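Repotting notes on the Groltitix cream blush, for anyone who decants. Long thread, mostly about packaging and dry-out.

1/ Background: cream blush is wax, oil, pigment, and in many formulas a volatile silicone. The silicone gives the slip on first swipe and then evaporates off the skin. It also evaporates out of the pan if the compact doesn't seal. That is why a two-month-old pan can feel stiff with most of the product still in it.

2/ The Groltitix formula lists a volatile silicone second. High on the list means a lot of it. So this product depends on its packaging more than a plain wax-and-oil blush does, and the packaging is a snap compact with no gasket. The lid rattles when closed.

3/ What I tested: one shade, Clanasent, a muted rose. 12 pans, same batch code, split between the original compacts and gasketed travel cases. Lids opened once a day, a finger swipe taken from each pan, lids closed. Kept in a drawer in the bedroom. Bathroom storage adds heat swings and I wanted that out of it.

4/ Weights were taken on a jewelry scale that reads to a hundredth of a gram. I weighed each pan before and after the swipe so product removal could be separated from evaporation. If you only weigh at the start and the end, you are mostly measuring your own finger.

5/ Result for the snap compacts: steady loss from the first week, surface skin by the second. The skin breaks with finger pressure, but pigment under it picks up unevenly. On the cheek it shows as small dark patches that need a damp sponge to even out.

6/ Result for the gasketed cases: loss too small for my scale to separate from noise in most pans. No surface skin. 2 pans did lose weight, and both were in cases where the gasket had lifted out of its channel at a corner. Reseating it stopped the loss.

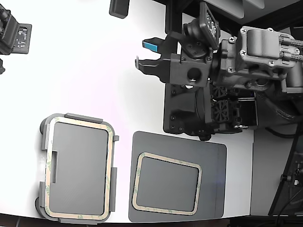
7/ Gaskets deserve more attention than they get in beauty packaging. A loop of soft material only seals if it sits flat the whole way around and something presses on it evenly. Several latch tabs spread over different edges of a lid, with a beige rubber gasket inside, is the general layout to look for. A single clasp at the front presses hard at the front and hardly at all at the hinge. Most compacts sold as "airtight" are the single-clasp kind.

8/ Quick check at home: close the lid on a strip of thin paper and pull. Repeat on every side. The paper should drag equally. If it slides free at the hinge, store wax-only products in that case and keep the volatile formulas elsewhere.

9/ Margarida Rocha asked whether a dried pan can be rescued. Partly. A drop of a light silicone primer worked in with a metal spatula restores some slip. It does not restore the original finish, and the pan will dry again on the same schedule. Do not use face oil. It softens the wax and the blush stops setting.

10/ Danjuma Garba asked about remelting. I don't recommend it for this type. Heat drives off the volatile fraction faster, so you end up with a smooth pan of the stiff product you already had. Remelting is fine for lipstick, where there is usually little or no volatile content.

11/ Hygiene, in case you do decant: wipe the spatula and the empty pan with 70% isopropyl and let both air-dry fully. Alcohol left in the pan will streak the product. Label with the date you opened the original, and the batch code if you can read it.

12/ On wear: fresh Clanasent from a sealed case lasted through a full workday on me over bare skin, fading from the center of the cheek first. Product from the dried pans sat on top of sunscreen and moved when touched. Same shade, same batch. My skin is normal to dry. Oilier skin may see less difference.

13/ Caveats: one brand, one shade, one drawer, one face. Ekaette Ekpo is repeating the weighing with the Prultorstead stick format, where the exposed area is much smaller. I expect slower loss. She has a better scale than mine and will post her own numbers.

14/ If you own the snap compact and don't want to decant, put the whole thing in a small screw-top jar with a lined lid. It's ugly and it works. I have mine stored that way until the pans are used up.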